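Amaral Boxes

Recordings of small household storage boxes on a tabletop. Part of the Cundutus collection, version 2, November 2021.

Contents

The full set has 2,000 clips, of which 1,398 have been checked and labeled. The remaining clips are in the folder "unchecked" and may have wrong or missing labels. Each clip belongs to one of 7 activity types, including opening a lid, closing a lid, putting a card in and taking a card out.

Setting

All clips with the pink box use a light wooden table. The box is plastic with a hinged lid and a white latch on the front. A dark green card printed with 666 is listed in the labels as "card_green".
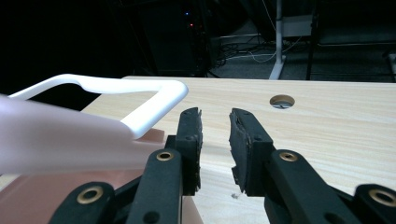
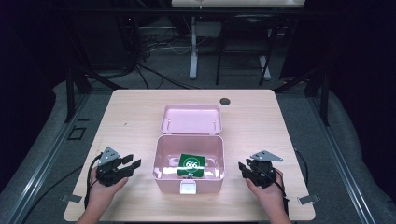
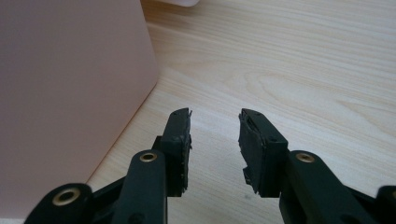

Labels

Labels are in one CSV file, one row per clip. Columns are clip name, activity, box, item and checker. If the item column is blank, no item was assigned to that clip. The lid and the base share one box label.

Known issues

Some July clips use the old name "case" for the box. Search for both words.

Contact

Labeling questions: Mafalda Vieira
Downloads and missing files: Hideaki Koyama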